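3. Materials and Setting

Last updated: 17 Oct 2026

3.1 Site and scope

The study concerns the placement of small household goods in furnished rooms and the surfaces on which those goods come to rest between uses. Observations were made at the Skiketum apartment, a furnished unit maintained for studies of domestic storage. The unit was fitted out in March and its furniture was left in position for the whole of the work reported here. We treat a surface as any horizontal face on which an object can be left without support from a hand. Walls, rails and hooks are handled separately as hanging positions, following the division used in the Vevmont inventory scheme.

Surfaces were coded by finish before any objects were recorded. Finish matters to the coding in two ways. It affects how readily a small item can be told apart from its background, and it affects whether an item that is pushed will slide or stay. The scheme has four finish codes: plain, grained, veined and textile. Where two finishes meet, the boundary is recorded as an edge and given to the higher of the two surfaces. Seams within a single finish are ignored unless they are wide enough to catch a coin. Light gray wood grain is coded as grained whether the material is solid or printed, as the distinction could not be made reliably by eye.

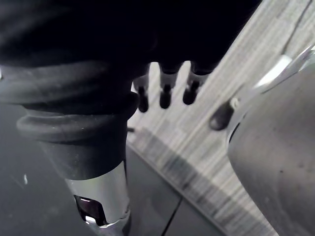

3.2 Washing area

The washing area was chosen as the first location because its goods are few, are used daily, and have short travel distances. A typical item moves from a cup or shelf to the basin and back. In the Clernik coding sheet each such movement is written as a pair of positions, origin and rest, with the hand omitted. Items held in a hand at the time of recording are assigned to neither position and are listed as in transit.

Containers raise a difficulty. A toothbrush standing in a cup is supported by the cup, and the cup by the countertop, so that one item has two plausible rest positions. We recorded the innermost container only. The countertop was then credited with the container and not with its contents. This rule lowers the apparent load on counters in washing areas, and comparisons with earlier work that credits both levels should be made with care.

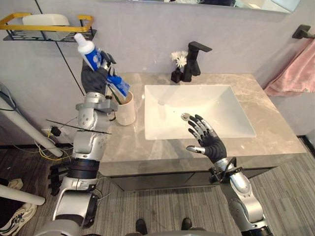
The same rule was applied to trays on shelves, which were entered as single items regardless of what they held. Towels were entered under hanging positions and do not contribute to surface load. Decorative items such as vases were entered once at the start and left out of all movement counts. A vase reduces the free area of a counter permanently, however, so its footprint was subtracted before load was calculated. The basin was excluded from the free area for the same reason.

Across the full inventory 188 entries were made. Of these, 6 were later removed as duplicates, in each case because a container and its contents had both been entered by mistake. The remaining entries form the data set for Section 4.

3.3 Floor surfaces

Floors are usually left out of domestic storage studies on the grounds that goods found there are misplaced. Ebihara's approach, which we adopt, makes no such assumption. Shoes, bags and parcels are commonly kept on the floor by intention, and an inventory that omits them will understate the storage in use. Floor area was divided into open floor and floor under furniture, and only open floor was coded for finish.

Carpet is coded as textile. A streaked pattern in several grays presents a particular problem for recording from standing height, as dark, narrow objects may be lost against the darker streaks. Two passes were therefore made over each carpeted area, the second in the reverse direction. An object noted in one pass only was checked from close range before entry.
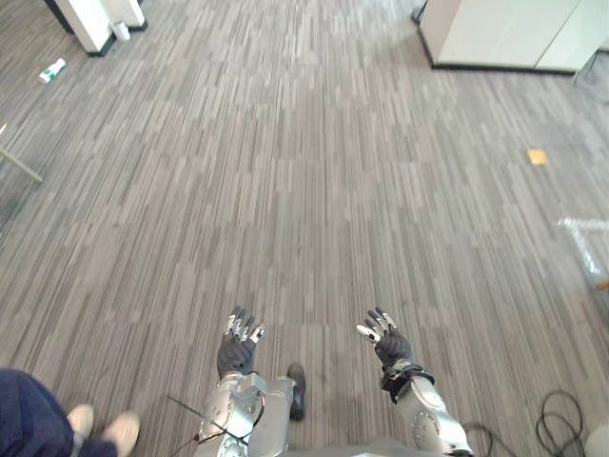 Furniture at the edge of the carpet was used to fix locations. Distances were taken from the nearest furniture leg and written in whole centimeters. No attempt was made to record the orientation of objects on textile surfaces, where small shifts caused by foot traffic are frequent and carry no information about storage.

3.4 Flexible packages

Bags and soft packs were the least consistent category in trial coding. The two coders agreed on the location of such items but differed on their extent, as a flexible pack has no fixed footprint. 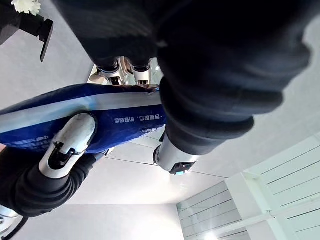 Extent was finally taken as the longest straight line that could be laid along the package, with no correction for slack. Product type was entered only where the print could be read. Glossy film and small characters often prevented this, as with the blue package in Figure 1, whose pale stripe follows its length but whose markings are too small to read with confidence. Such items were entered by color and form alone, in that instance as "bag, blue, long." The stripe was used as a reference line for extent, on the assumption that printed stripes deform with the film and so keep to its long axis. Packages without a stripe were measured between the two most distant corners.

Figure 1. Flexible package of the elongated type, with lengthwise stripe.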